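Projects > Food Science > Hanrahan Hall

Last updated May 14, 2024

Which tomato keeps its juice?

We loved this project! Our group grew two kinds of tomato, Celeck and Virnine, in the school greenhouse from December on, and picked 130 fruits in all. Each one was sliced, salted and left on a rack for 14 minutes, then weighed again. Virnine lost less juice in all 3 rounds, which surprised us (we had all bet on Celeck). 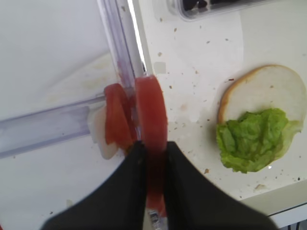 Fig. 1. Tomato slices on edge.

Next year we want to try thicker slices and maybe less salt.

Filed under: Student Reports, Plants and Food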